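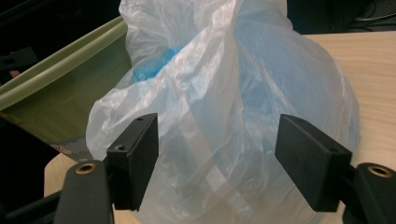

Issue 347, page 4

Bag Night at the Stiltora

Plastic bags. Of all the things to pick for a first project. Not blocks, not cups. Bags.

"Blocks are boring," says Olumide Nnaji, and that's the whole explanation I get before he's off looking for a hex key. He started the gripper build in November in his kitchen in Zosstead, then moved it to the Stiltora, the shared workshop over the old tile store, when the kitchen table got too small and his sister got tired of finding screws in the bread drawer.

The project is called Kokus. Two hand-held grippers, black, two fingers each, one for each hand. A person wears out their wrists doing a chore with them, the whole thing gets recorded, and later (much later, he keeps saying, much later) an arm on a stand is supposed to learn the chore from the recordings. The arm is called Smadi. It doesn't do a lot yet. Waves, mostly.

So, the fingers. Blocky, matte black, with a slightly rough face. Countersunk screw hole on the front, small hole up on the top edge. Brass-colored ring inserts down where the arms meet them. First version had no inserts and the holes went oval in a week. The linkage is his own drawing, third try. The first two are in a coffee can by the door, he will show you if you ask and also if you don't.

Cost so far: 256 dollars for the pair, not counting what he calls "learning parts." I asked what the learning parts came to. He went to look for the hex key again.

The bag is thin, white, see-through enough that you get the blue of whatever's in it. It is a horrible thing to hold. Close the fingers on a loose fold and you've got a fold, and the bag stays where it was. Go in wider and the top bunches and now you have too much. I tried it. Dropped it twice. Third go I got it off the table and felt much prouder than I should of.

What surprised me was how much you miss your fingertips. Your hand knows when plastic starts to slide. The gripper doesn't tell you anything, so you watch, and you squeeze too hard, and your forearm starts to burn. Olumide wants a softer pad on the inner faces next. Bike tube, maybe. He has a drawer of it.

Then there's the markers. Each gripper carries a white triangle on top with small dark dots, so the cameras can work out where your hands are and which way they're tipped. Tip one too far and tracking goes. The fix was moving the plates, then moving them again, then telling people to keep their elbows in. The elbows thing worked best, he says.

Cables are the other headache. Each gripper has a black one hanging off the outside, and you learn to start with a bit of slack or it tugs right when you're closing. Everyone learns this once.

By the time I visited they had 1542 recordings saved, all of it bags. Opening, closing, lifting, folding the rim over. Roughly half are any good by his count, and he is a strict grader. A slow, ugly try that ends with the bag where it should be gets kept. A quick one with a fumble gets cut, even if you beg.

The setup itself is plain. Square light wood table, dark carpet, a metal stand behind. Stand at the front, one gripper per hand, fingers open, wait for the beep. It's oddly calming after the first dozen. I stayed until 9 p.m. and had only meant to stay for the coffee.

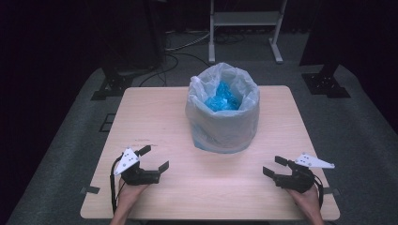

If You Want to Try It

Start with one gripper, get that one right, then print the mirror. Olumide built both at once and had to fix every mistake double.

Buy the ring inserts before you print, and measure them yourself. The listing will be wrong.

Use a bag you don't care about. Fold the rim outward so it stands up on it's own, it makes the opening much easier to see and to grab.

Rest your hands every few minutes. Shake them out.

The Stiltora is open to drop-ins most evenings from 6. Ring twice, the first one never gets heard over the saw.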